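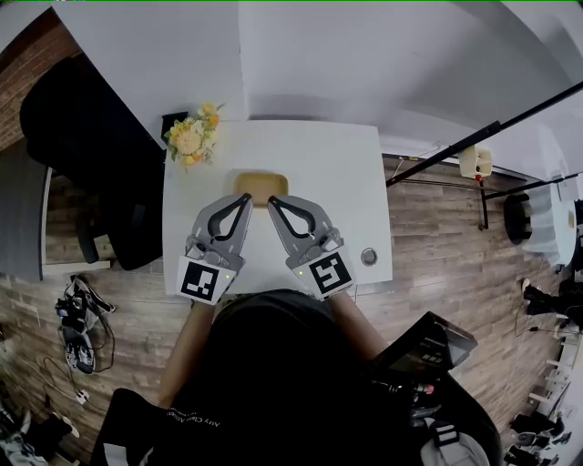

The small-town repair shop is back, sort of

Zodville, 10th May. Rain, no parking, and a line out the door at Pálfi before nine. Toasters mostly. One accordion.

Five years ago you'd have driven 30 miles to get a lamp rewired. Now there are three shops on the same street. Pálfi does small appliances. Ulia does zippers, coats, bags, anything with a seam. Clura opened last spring and takes radios, only radios, and has a waiting list of 87.

Money is tight all the same. Rent on the corner unit went to 2,000 a month and most jobs bring in 25 dollars, parts included. Do the math. Ulia makes it work with evening classes, darning and patching, usualy full by the first week of May.

Parts are the real headache. Glued cases, odd screws, a battery that costs more than the radio. Clura keeps dead sets in the basement just for the knobs.

Still, people wait. The accordion went home at noon, two keys still sticking. Come back Tuesday week, they said, bring teh strap too.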